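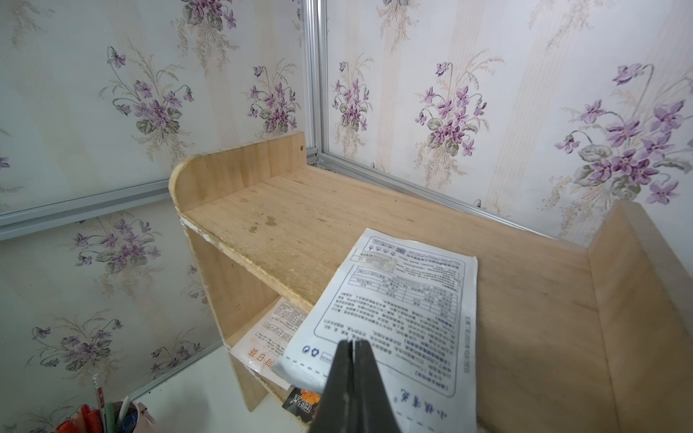
Fig. 1. The gripper holding a printed sheet over the top board of the shelf, seen from the wrist camera.

Paper Handling with a Small Home-Built Arm
Project report by Impi Aaltonen and Lenni Leinonen
March 12, 2026

1. What we wanted to do

We wanted an arm that could take one loose sheet of paper and lay it on a small shelf without folding it or letting it fall. We named the arm Prundar and built it in the shared workshop at Citport, mostly in the evenings. Paper was Lenni's idea. Blocks and cups hold their shape wherever you grab them, but a sheet sags, curls and catches the air, and we loved how hard that made everything!

2. The gripper

The gripper has two black parallel fingers. Our first set was too smooth, and sheets slid out sideways as soon as the wrist turned. We glued thin rubber on the inside faces, sanded it flat, and the slipping nearly stopped. Closing force mattered too. With the servo limit at 3,000 the fingers left a crease you could feel with a thumbnail. We settled on 1,227 for plain printer paper and went a bit higher for folded leaflets.

3. Where to hold the sheet

Pinching near the lower end works best for us. The arm comes in from the front, so the rest of the sheet leans out over the top board and the fingers stay clear of the wood. The front edge of that board is rough and slightly chipped, and we worried a lot about paper snagging on it. Raising the approach path fixed most of that (we did not want to sand the shelf, we like it as it is).

The low backboard was a nice surprise. When the far edge of a sheet touches it, the sheet stops sliding, so we now aim a little too deep on purpose.

4. Results

We logged 2,661 attempts over the whole project, counting the terrible early ones. The longest run of good placements in the first month was 7, and we cheered so loudly that Heikki Partanen came over from the lathe to look. The open compartment under the top board is much harder. The wrist needs to come in low there, and our arm runs out of reach before it gets level.

5. Next

A longer forearm by May, and a proper test of the lower compartment.

Comments (3)

Mabli Humphreys
Love this! Did you try silicone on the fingers before the rubber?

Lenni Leinonen
We did, it picked up dust and got slick after an evening. Might have been the cheap kind though.

Oskari Saarela
Can you post the servo settings for the folded leaflets? Mine keep springing open.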